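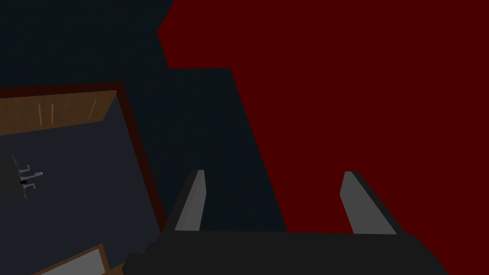
Incoming garment check, Lestedlow stockroom
Style: Sodura long tunic, raw silk, rust and bottle green
Supplier: Halonen. Fabric mill: Aken
Checked by: Impi Ahonen
Delivery: December drop, 226 pcs on the note
Started 7.40, finished just before lunch

Marks: OK / MINOR / FAIL / N/A. Comments under each line, please read them before ringing me.

1. Paperwork

1.1 Delivery note matches order - FAIL
Order was 292. Note says 226. Rest to follow, no date given. Have emailed Halonen.

1.2 Count matches delivery note - OK
Counted twice. 226 both times.

1.3 Size split as ordered - MINOR
Short on large in the green. Over on small in both colours. Not enough to send back but buying need to know before it goes on the site.

1.4 Cartons sealed and undamaged - MINOR
One corner crushed, tape split. Garments inside fine, polybags not torn.

2. Fabric

2.1 Colour against approved swatch - OK (rust), MINOR (green)
Rust spot on. Green a touch bluer than the swatch under the strip lights, nearer by the window. Would pass it. Would not mix with the last batch on one rail though.

2.2 Slubs and weave faults - OK
It's raw silk, there will be slubs. Only marked where there was a hole or a pulled thread. 2 pulled, both on the back hem, both put aside for mending.

2.3 Smell - OK
Slight dye smell on opening, gone after an hour on the rail.

2.4 Rub test, dry white cloth - OK
2.5 Rub test, damp white cloth - FAIL (rust)
Colour came off on the cloth. Not loads but enough to mark a pale bra strap or a handbag. Did it on 5 pieces, same each time. Green came up clean. Need Aken's dye report before we sell any rust. See actions.

3. Make

3.1 Side seams straight, no puckering - OK
3.2 Side slits level - MINOR
Left slit sits a bit higher than the right on a handful. You only see it laid flat.

3.3 Neckline lies flat - OK
Much better than the sample. Whoever changed the facing, thank you.

3.4 Button placket - MINOR
Buttons secure, pull tested. Top buttonhole tight on the green, had to work it with a thumb. Will ease with wear but customers will moan.

3.5 Sleeve length, both arms the same - OK
3.6 Hem depth even all round - OK
3.7 Loose threads - MINOR
Mostly inside the cuff. Snipped as I went.

3.8 Embroidery on yoke - OK
Backing trimmed properly this time, not scratchy. No missed motifs.

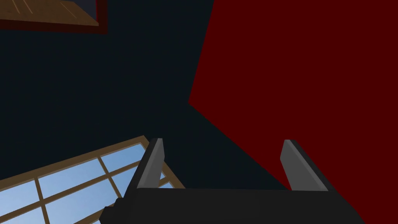
Open gripper, two fingers, computer render

4. Safety

4.1 Needle check certificate in carton - OK
Stapled to the packing list. Copy taken.

4.2 Pins, clips, staples left in - FAIL
Found a pin in the collar card of a rust medium. One only. One is too many. Every collar card in this delivery to come out and be felt along by hand before anything is hung. I've done the greens, rust still to do.

4.3 Buttons, no sharp edges - OK
4.4 Spare button bag attached - OK
Stitched to care label, not pinned. Good.

4.5 Drawcords - N/A
4.6 Polybag warning printed and readable - OK
4.7 Silica sachets loose in bag - OK
In the sachet pocket, none split. Bin them on unpacking, don't leave them on the bench.

5. Labels

5.1 Fibre content label sewn in - OK
5.2 Care symbols match the wording - FAIL
Words say dry clean only. Symbol is a hand wash tub. One of them is wrong and I'd put money on the tub. All pieces affected, both colours.

5.3 Size label matches swing ticket - OK
Checked a few from each carton.

5.4 Barcode scans - MINOR
Green small wouldnt scan first go, print is faint. Scans if you flatten the ticket.

6. Our end

6.1 Rails stable, castors locked - OK
6.2 Steamer lead and plug - OK
6.3 Gangway to back door kept clear - MINOR
Empty cartons stacked in it by mid morning. Moved them. Flatten as you go please.

6.4 Blades on safety knives retracted when not in use - OK

Actions

Rust: HOLD, whole lot. Red tape on the rail. Not to be sold, lent for the shoot or taken home to try.
Green: can go out once care labels are sorted. Not before.
Halonen to confirm the balance, and tell us which care instruction is right. If it's relabel, they pay.
Aken to send dye report for rust.
Collar cards, rust: finish by hand. Tick each one off on the size sheet, initals next to it.
Two pulled threads to mending basket, tagged.
Copy of this to buying and to the shop floor folder.

Re-check of rust when the report is in. Same sheet, start from 2.5.

I.A.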